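Hand-held grippers and the household object problem
Truvelham project notes, January 2025

The manipulation group at Drukley has spent the past two years teaching arms to handle things found in ordinary homes, and it has done most of that work without an arm in the room. Demonstrations are recorded with hand-held grippers, and a policy is trained on them afterwards. We spoke to the group's lead researcher about the method and its first result.

Why hand-held tools?

The lead researcher puts it down to throughput. "With teleoperation we were losing half the session to resets and latency," the researcher said. "A person holding the gripper works at close to normal speed, and the tool goes wherever the person goes."

The training set for the Truvelham study holds 1831 accepted demonstrations. Another 300 were rejected, most of them for lost tracking when the tool was turned quickly toward a plain wall. Each demonstration is labelled with the object, the grasp and the point of release.

Small rigid objects make up a large share of the set. The researcher describes the remote control as a useful case: long, narrow, and covered in keys on one face. "If you close on the front and back you press buttons. We want the jaws on the long sides, and we want the policy to learn that from people, without a rule written for it."
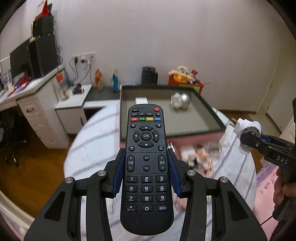

What the wrist view gives you

The policy sees only what the tool's own camera sees. There is no overhead view and no map of the room. According to the researcher, this was the most disputed choice in the design.

"The jaws are always in the same place in the picture, so the model has a fixed reference," the researcher said. "The cost is occlusion. Once you've got hold of something tall, it hides a good part of what's behind it."

Clutter in the background was left alone. An earlier set, recorded on bare benches at the Justside lab, produced a policy that did well on bare benches and poorly in furnished rooms — the researcher calls it "an expensive way to learn about grey laminate."

The result

The trained policy was run for 500 trials on a fixed arm with matching jaws. Side grasps were chosen more often than under the bench-trained baseline, and failed releases fell. Placement in shallow containers showed no clear change, and the group has not settled on an explanation. A second round of trials, with softer objects, is planned for May.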